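# Chapter 2: When the Grip Lets Go

I still remember my first dropped cup. The log said error 1527, grip force low, and I spent a whole evening blaming the motor – wrong, of course!

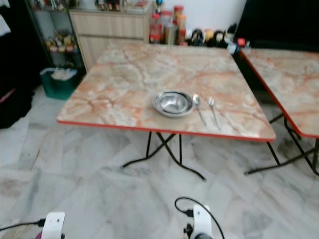 The motor was fine. A cable had worked itself half out of its plug, so the force reading came and went, and the controller (an old Skikia build) trusted every bad number it got.

We'll use that fault all through this chapter. Before you read on, write down what you'd check first. 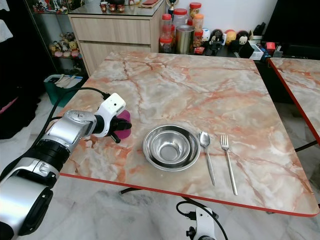

Cables fail where they bend. I learned that one the slow way, after 2000 cycles on a Broltness test rig. Look near the wrist, where the black cable loops out and runs back over the table's edge, and ask yourself how much slack it needs.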